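Brusside Guest Apartments – Household Set-Up Guide
Section 4: Cloths and Hand Towels
November – prepared by Heloísa Brandão

This section covers folding and storing the small cloths used in the kitchen and bathroom. Bath towels and bed linen are in Section 5.

Before you start

Clear a smooth, flat surface at least as wide as two open cloths. Wipe it down and let it dry. Check each cloth for stains, loose threads and thin spots. Stained cloths go back to the laundry. Worn ones go in the rag bin under the sink and are not folded.

CAUTION: Do not fold or stack damp cloths. They will smell within a day, and the whole stack has to be washed again.

4.1 Laying out the cloth

1. Shake the cloth once, holding it by two corners.
2. Lay it on the surface with the care label facing up and toward you.
3. Smooth it from the center to the edges with a flat hand. Do not pull on the corners – terry stretches, and the edges will no longer line up.
4. If a fold or ridge stays in the middle, lift the nearest edge, let the cloth drop, and smooth it again.

4.2 Folding in thirds

1. Take the long edge farthest from you and bring it in by one third.
2. Bring the near edge over it. The label should now be hidden.
3. Press along both sides.
4. Fold the strip in half, short end to short end.
5. Turn the cloth so the closed fold faces you.

NOTE: Cloths smaller than 27 cm on a side are folded in half twice. Thirds make them too thick to stand up in the drawer.

Pick up only the top layer when you start a fold. With a soft cloth it is easy to take hold of two layers, and the fold then comes out crooked. Pinch close to the edge, lift a little, and carry the edge across low over the surface. 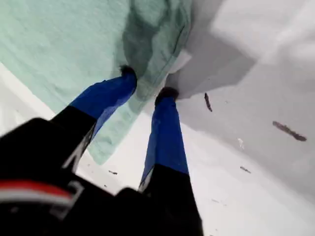 If the edges miss each other by more than a finger's width, open the cloth and go back to 4.1. Small differences are fine and will not show once the cloth is in the drawer.

4.3 Storing

1. Stand kitchen cloths on edge in the Bomosum drawer tray, closed fold up.
2. Lay bathroom cloths flat on the middle shelf, closed fold toward the door.
3. Put freshly washed cloths at the back or bottom so the older ones are used first.

CAUTION: Keep cloths away from the stove and the water heater cabinet.

Replacement cloths are ordered through Washington Honorato. Use order code 493 and give the apartment number.

Brusside Guest Apartments | Housekeeping office, extension 400 | © Brusside | Back to top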